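Laborbuch Nahtplatz, Raum Enar
17.9.21
Eintrag: Zoltán Vida, Ergänzungen von Réka

Thema: Knoten am kurzen Schnitt, grüner Faden

Platz vorbereitet wie beim letzten Mal. Unterlage festgeschraubt, Gewebe aufgespannt, Lampe von links. Die Klammern an der hinteren Leiste halten schlecht, eine davon rutscht beim Nachspannen jedes Mal wieder raus. Botond will Ersatz von Bodnár bestellen, bis dahin den Keil unterlegen.

Faden: den grünen von Grarkov genommen, der violette war auf dem Gewebe zu schlecht zu sehen. Der grüne hat ziemlich viel Gedächtnis, er kommt in Kringeln von der Spule und will auch nach dem Strecken wieder in die alte Form. Ich habe ihn vor dem ersten Stich zweimal zwischen den Fingern durchgezogen, danach war es besser. Dorottya streckt ihn lieber über Nacht mit einem Gewicht. Könnte man mal nebeneinander probieren, gleiche Spule, gleiche Länge.

Schnitte kurz gehalten. Das Kunstblut diesmal dünner angesetzt als im Januar, damals ist es am Rand stehen geblieben und hat nach kurzer Zeit Klumpen gebildet. Mischung steht auf der Flasche, Deckel bitte richtig zudrehen. Auf der Ablage war wieder ein Ring.

Ablauf pro Durchgang: Stich durch beide Ränder, Faden durchziehen, kurzes Ende liegen lassen, dann Windung um die Spitze, kurzes Ende greifen, zuziehen, Gegenwindung, wieder zuziehen. Insgesamt 9 Durchgänge. Davon zwei abgebrochen, einmal Rand ausgerissen (zu nah an der Kante gestochen), einmal Faden aus der Nadel gerutscht. Die beiden zählen in der Tabelle mit, in der Spalte Bemerkung steht der Grund.

Auffällig war das kurze Ende. Wenn es zu kurz ist, rutscht es beim ersten Zug durch und man fängt von vorn an. Wenn es zu lang ist, legt es sich quer über die Wunde und gerät in die Windung. Mir war die mittlere Länge am liebsten, also so viel, dass man es mit der Backe sicher fassen kann und danach noch etwas übersteht. Réka meint, das hänge stark vom Winkel ab, in dem die metallene Zange von oben kommt. Sie arbeitet flacher als ich.

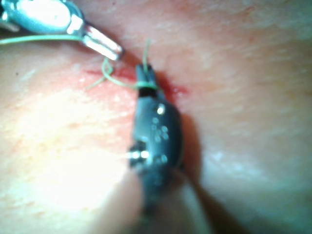 Abb. 1: Windung um die schwarze Spitze am Schnitt, links daneben eine lose Schlinge. Metallene Zange von links oben, noch über der Oberfläche.

Zur losen Schlinge: so eine hatte ich mehrfach. Sie stört zuerst nicht, wird aber beim Zuziehen gern mitgenommen, und dann sitzt der Knoten schief oder es bleibt eine Öse stehen. Abhilfe bisher: nach dem Legen der Windung erst den langen Strang nachnehmen, bis die Schlinge flach ist, und erst dann das Ende greifen. Kostet ein paar Sekunden. In den Durchgängen, in denen ich das konsequent gemacht habe, lagen die Knoten sauber auf. Für eine Aussage reicht mir das noch nicht, die Reihenfolge war nicht gemischt und ich war am Ende einfach besser eingearbeitet als am Anfang.

Ausgefranste Enden: der Faden spleißt, sobald er mit der alten Schere geschnitten wird. Die Schere von Flatilberg schneidet glatt, liegt aber ständig am Nachbarplatz. Ich habe sie jetzt mit grünem Band markiert, sie gehört in die Schublade unter dem Nahtplatz. Gefranste Enden vor dem Stich abschneiden und verwerfen, sonst bleiben einzelne Fasern am Stichkanal hängen.

Spannung: nur nach Gefühl, die Federwaage war nicht da. Anikó hat sie wohl mit rübergenommen, frage ich nach. Ohne Messwert trage ich in die Spalte nichts ein. Bitte keine Schätzwerte nachtragen, das hatten wir im alten Heft und es ließ sich hinterher nicht mehr trennen.

Zwei Knoten zur Kontrolle unter der Lupe angesehen. Beim ersten liegen die Windungen parallel, Ränder berühren sich, kein Spalt. Beim zweiten ist der Rand auf einer Seite leicht eingerollt. Der Stich saß dort tiefer als gegenüber, also mein Fehler und nicht der des Fadens.

Nachtrag Réka: Ich würde den Schnitt vor der Windung noch einmal abtupfen. Sobald Flüssigkeit am Faden ist, klebt er am Gewebe und die Schlinge lässt sich schlecht aufnehmen. Tupfer liegen links oben im Schrank, neue Packung ist angebrochen. Außerdem beim Spannen auf die Faserrichtung achten, quer reißt der Rand viel früher.

Verbrauch: ca. 7 m Faden, ein Stück Gewebe, eine Nadel verbogen und in die Abwurfbox. Rest der Spule reicht für die nächste Reihe, danach neu bestellen.

Gereinigt: Unterlage, beide Ablagen, Zange. Das Gelenk der Zange noch einmal mit der kleinen Bürste, da setzt sich das Kunstblut fest.

Offen:
Keil durch richtige Klammer ersetzen (Botond)
Federwaage zurückholen (ich)
Fadenstreckung über Nacht gegen Handstreckung, Plan macht Dorottya
Reihenfolge der Durchgänge vorher auslosen
Lampe etwas tiefer, die Zange spiegelt oben stark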